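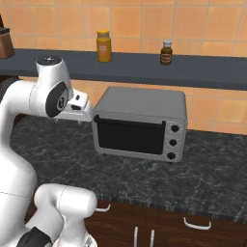

**Findau 发布厨房机械臂采购规划服务，先算账、再模拟、最后才下单**

2/23/23，Hunddale 讯——大家好，我是 Findau 负责写稿子的那个人。公司让我写一篇新闻稿，说要正式一点，我写了两遍都觉得像说明书，干脆就按我平时说话的样子来了（领导看过，没删，那就这样发！）。

先说正事：从今天起，Findau 面向中小型餐饮后厨、教学厨房和食品研发实验室，推出一项叫 Omurley 的采购规划服务。简单讲，您想买机械臂，又不知道该买几台、配什么夹爪、预算该留多少，我们先陪您把这些事情想清楚。设备您爱找谁买就找谁买，我们不从供应商那里拿返点，合同里也写了这一条。

为什么做这个？我自己就踩过坑。前几年我在一家做预制菜的公司管设备，第一次买机械臂，眼睛全盯在报价单最上面那一行，觉得哎呀比去年便宜了，赶紧签。结果货到了才发现底座要另外做，台面承重要重新核，夹爪标配的那只抓不了我们的托盘，安全评估还得请外面的人来。等全部弄完，多花出去的钱够再买半台。那一年我见到财务都绕着走。

所以 Omurley 的第一步就是一张很啰嗦的预算表，一共 882 个条目。别被吓到，大部分您勾一个“不适用”就过去了。里面有本体、夹爪、底座、布线、控制柜，也有培训工时、备件、停机损失、软件续费，连台面要不要加固、插座够不够、柜门打开会不会撞到手臂都有一栏。第一批试用的客户跟我说，填表填到一半就已经把原来的方案改了，我听了特别高兴，这表就是干这个用的！

第二步是模拟。我们会按您厨房的尺寸搭一个虚拟场景，台面、柜子、搁板、常用电器都放进去，然后让候选的机械臂在里面干活。比如开一台小烤箱的门，听上去很简单吧？可是把手是横的还是竖的，门往下翻还是往旁边开，旋钮离墙有多近，手臂从左边伸过来会不会挡住下面的抽屉，这些都会影响您该买多长的臂、该选哪种夹爪。在电脑里挪一下烤箱只要几秒钟，在真厨房里挪，电工、水工都得叫来，有时候瓷砖还得敲掉一块。

我得多说一句，模拟不能代替实测。油污、蒸汽、老化松动的门铰链，虚拟场景里很难做得跟真的一样，所以报告里凡是只在模拟里跑过的结论，我们都会单独标出来，请您在验收的时候重点复核。这一条是 Dinsa 的团队坚持要加的。Dinsa 是我们这次的合作方，负责任务脚本和碰撞检查，他们做事很较真，我们为了标注用什么颜色都开过一个下午的会（最后用了蓝色，我本来想要橙色的）。

目前任务库里有 1521 个厨房动作脚本，开门、拧旋钮、拉抽屉、取放瓶罐这些日常动作都包括在内，客户可以按自己的流程挑着用。如果您的活儿比较特别，库里没有，也可以请我们单独写，这部分另外报价，报价会在动手之前给您，不会做完了再谈钱。

第三步是出采购方案。我们通常给三档：

- **先试一台**：适合第一次买的单位，重点是把一个工位跑顺，预算里专门留出返工的钱。
- **分批上**：先买必须的，其余等第一台稳定以后再定，付款节点和验收节点对齐。
- **租着用**：淡旺季差别大的后厨可以看看，表里会把租金和折旧放在一起比。

说实话，有的客户做完方案决定今年不买了，那也挺好。有一家教学厨房原本打算一口气上四个工位，模拟跑完发现他们最费人的环节是洗切，开关烤箱占的时间很少，于是先去改了备菜区。我们照样收了规划费，他们也没意见，还介绍了隔壁学校过来。

时间方面，从收到厨房尺寸和设备清单算起，完整的规划大概需要 12 个工作日。如果您只想做预算表，不做模拟，会快不少。尺寸请尽量量准，特别是台面高度、搁板下沿到台面的距离，还有电器后面留的空隙。拿卷尺量就可以，别拿装修时候的图纸直接发给我们，图纸跟现场对不上的情况我见得太多了。

首期服务开放 7 个名额，Hunddale 本地的单位可以安排上门量尺，外地的我们用视频带着您量。报名到 4 月底截止，之后会根据首期的情况调整条目和价格。已经买了设备、正在为第二台发愁的朋友也欢迎来，旧设备的维修记录请一起带上，对估算备件费用特别有帮助。

**关于 Findau**

Findau 位于 Hunddale，做自动化设备的采购咨询和预算规划，客户以后厨、实验室和小型加工车间为主。我们不生产机械臂，也不代理任何品牌。

**关于 Dinsa**

Dinsa 提供机器人任务脚本编写与碰撞检查服务，是 Omurley 模拟部分的技术合作方。

**媒体与报名联络**

请联系 Findau 对外沟通组，来信注明“Omurley”就行。想要空白预算表的媒体朋友也可以直接来要，表格很长，建议用大一点的屏幕看。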